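El club de robótica de Murdale quiere que sus máquinas aprendan a llenar un vaso

MURDALE, 2023-08-31 — El club de robótica de Murdale ha empezado a grabar tareas domésticas con pinzas de mano para enseñar después a un brazo robótico a repetirlas. El proyecto, bautizado Zollerach, reúne a ocho estudiantes y durará hasta marzo.

La promesa es conocida: se repite el gesto muchas veces y el programa aprende. Falta ver cuánto. En la única prueba con el brazo presentada hasta ahora, el sistema completó 2 de 43 intentos, una cifra que el folleto del club no recoge. «Es pronto para juzgar», responde Misaki Imai, coordinadora del grupo.

Floor Postma, profesor invitado a la presentación, no lo tiene tan claro. Pregunta qué pasará cuando cambien el grifo, la mesa o la luz, y nadie le ha dado todavía un dato.

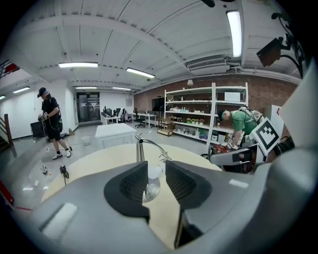
Los alumnos, mientras tanto, siguen grabando. Bence Szekeres calcula que necesitarán cinco meses más de material, aunque el calendario inicial hablaba de dos. La próxima demostración —abierta al público, según el club— aún no tiene fecha.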